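Kisen two-finger gripper with wrist camera: bench review
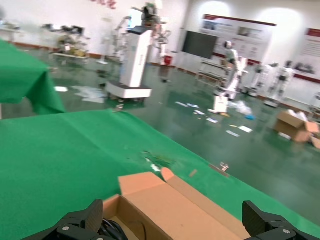

Gripper open over the carton, seen from the wrist camera.

Reviewed by Debora Mazza, 2019-12-26

The Kisen is an electric parallel gripper sold with a small wrist camera and a cable kit. I bought mine through Caltier and have used it for 300 cycles of pick and place from open cartons. The arm and controller were already in place.

Mounting took up to 2 hours, most of it spent on the camera bracket. The printed guide gives the bolt pattern but no torque values – Maribel Grajales at Caltier sent them when I asked.

The fingers are matte black and segmented, with small screws on the lower plates. They can be taken off with an ordinary hex key. Opening is wide enough to pass on both sides of a small carton, but an angled flap uses up clearance quickly. I now fold the flaps outward before a run, or set the approach point higher.

Rigid parts were no trouble. Coiled cable was harder. A loose loop can catch on a fingertip during descent, and the supplied software has no setting for it. I added a pause above the box and a slower final approach.

The camera keeps part of both fingers in view when they are spread wide, useful for alignment. Image quality is fair when the arm is still. During fast moves the background smears, so take reference images only after the arm has stopped.

Price was 1070 with the camera. The Fidik costs 300 less and comes without one. For box work I would pay the difference. Spare finger plates were out of stock and are listed for February.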